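How to sort out a bunch of keys

Most key rings get added to for years and never taken from. Mine had 9 keys on it when I finally laid it on the table, and I could name the lock for 6 of them. Sorting it took less than an evening and cost nothing apart from a few spare rings and labels.

You will need:

Your keys, including any loose ones from drawers and coat pockets
A few split rings in different sizes
Paper tags or a fine marker pen
A small bowl for loose keys
A mug or jar for the ones you are getting rid of
A blunt table knife or a staple remover

Step 1. Clear a table

Put a cloth down first. Keys scratch, and they slide about on a bare top. Put the bowl and the mug at the back where your elbow won't catch them.

Step 2. Work out what each key is for

Leave everything on the ring for now. Walk round the house and try each key in each lock, then tie a paper tag to it with the name of the door. Do the shed, the meter cupboard, the windows and any padlocks. If a key turns stiffly, write that on the tag as well.

Keys with a coloured plastic head are easy to tell apart. Plain metal ones of the same make are not, so don't rely on remembering.

Step 3. Open the ring

A split ring is two turns of flat wire. Find the end of the wire and hold the ring on the side opposite it. Slide the tip of the knife under the end and lift it just enough to get a gap. A staple remover does the same job and is kinder to fingernails. Don't twist the ring open sideways, as it won't close flat again.

If the ring is very small, ask someone to hold it while you work the key round.

Step 4. Take the keys off one at a time

Push the hole of the key into the gap and feed it along the wire until it comes free. Drop it in the bowl with its tag on. Keep going until the ring is bare. If the ring no longer springs shut, throw it out and use a new one.

Step 5. Make up the new sets

I made three. The everyday set has the front door, the back door and the bike lock. The second set is for the house: windows, shed, meter cupboard. The third is spares, which stays in a drawer on a Petchrat hook board I already had. Any hooks will do.

Put the key you use most next to the fob. Keep fobs small on the everyday set.

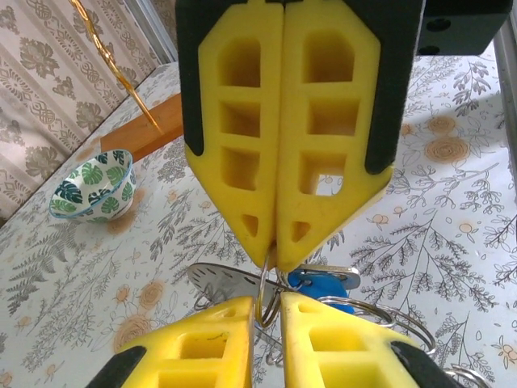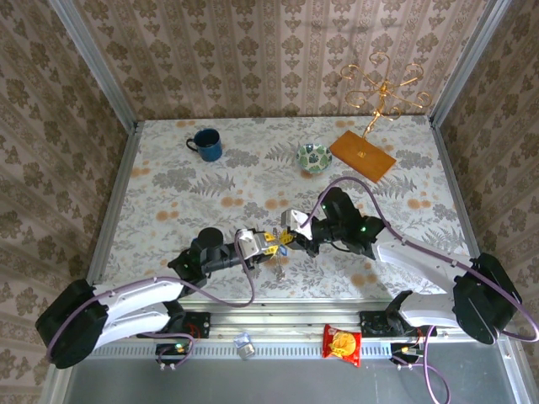 Photos: Panagiotis Delić / Wirngate

Step 6. Label the spares

Paper tags tear off in a drawer. For anything you will look for once a year, use a plastic key tag with a window, or a dab of nail varnish on the head and a list of the colours inside the cupboard door. Don't write your address on a tag. A street number is enough for somebody to try their luck if the keys are lost.

Step 7. Deal with the leftovers

Keep the unknown keys in the mug until the end of August, or whatever month suits you. Anything not claimed by then can go in with scrap metal. Ask at your recycling centre, as some have a tub for small metal.

Keys to a former rented home should go back to the landlord or agent.

Getting copies cut

Take the original, not a copy of a copy. Each cutting loses a little accuracy and the third generation often sticks. Test the new key before you put it on the ring, with the door open, so that a bad one doesn't leave you outside.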